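Frequently Asked Questions
Last updated 03/01/2025

I get a lot of the same emails about buying and keeping coffee at home, so I've put my answers in one place. I'm not a professional. I run this little site out of my kitchen in Brusdale and I drink too much coffee, and those are my qualifications.

How long do beans stay good?

Most bags taste best to me between one and four weeks after the roast date. After that they fade. They don't go bad the way milk goes bad, so please don't throw out a bag because it hit week five! I finished one in December that I'd forgotten behind the rice, and it was flat but perfectly drinkable with a splash of milk.

What if there's no roast date on the bag?

Then I usually skip it. A "best by" date can be a year out from roasting, or more, and you can't work backward from it unless you know the company's habits. If it's the only coffee in the store and you have guests coming, buy it and don't lose sleep.

Should I keep my coffee in the fridge?

No. Fridges are damp and full of smells, and the bag goes in and out all day long. A cupboard away from the stove is better.

What about the freezer?

Yes, with a little care. I split a big bag into small jars, fill them to the top, screw the lids on tight and take out one at a time. Let the jar come up to room temperature before you open it or you'll get water on the beans. (I've ignored this more than once and the coffee was okay, but the grinder was a mess.)

Do I need one of those vacuum canisters?

I have one, a Cleltent with a push-down lid, and I like it. Do I think it does a whole lot more than a good zip bag with the air squeezed out? Not really. It looks nice on the shelf and the dog can't get into it. Buy one if you want one.

Can I leave the beans out in a glass jar?

For a few days, sure. Light and air are both hard on coffee, so I wouldn't put a full month's supply on a sunny counter. I put out what I'll use by the end of the week and keep the rest in the dark.

How much should I buy at once?

Work out what you drink. I use a 12 ounce bag in just under two weeks, so I buy two at a time and freeze one. People tell me they save money with the five pound sacks, and they do, until they're drinking stale coffee for the last half of it.

Whole bean or ground?

Whole bean, if you own a grinder or plan to. Ground coffee loses its smell fast – I notice it by the next morning. But if you've got no room for a grinder, ask the shop to grind it for your brewer and buy smaller bags.

Which grinder do you use?

A Skerier hand grinder for weekday mornings and an old electric one when people are over. The hand grinder takes me a minute or so per mug. It's a workout on light roasts, those beans are hard as gravel.

Why are my beans oily?

Dark roasts get shiny on the outside, and that's normal. They go stale a bit faster and they gum up grinders, so brush yours out more often. If a light roast has turned oily, it's probably been sitting a good long while.

Do you sell coffee?

I don't. I get asked this weekly! I buy mine from Anozie, a small roaster two towns over. They don't pay me and I pay full price like everybody else.

How many coffees have you tried?

I keep a notebook, so I can tell you: 740 bags, going back to before this site existed. Please don't ask me to rank them. The notes from the early years mostly say "good" or "hmm."

Can I send you a question?

Please do. The contact form cuts off at 400 characters, which I can't figure out how to change, so send two if you need to. I answer slowly but I do answer, and if it's a good one it'll end up on this page. Tell me what brewer you have and when the coffee was roasted, it saves us both a round of emails.
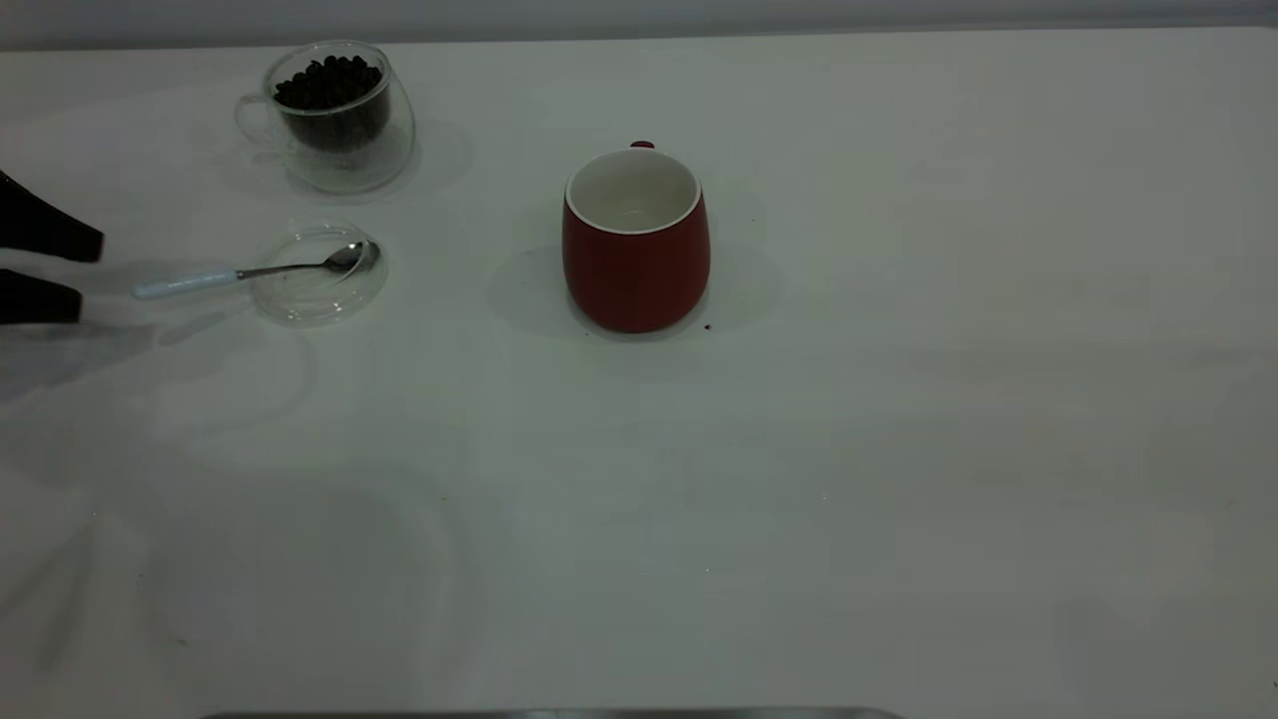
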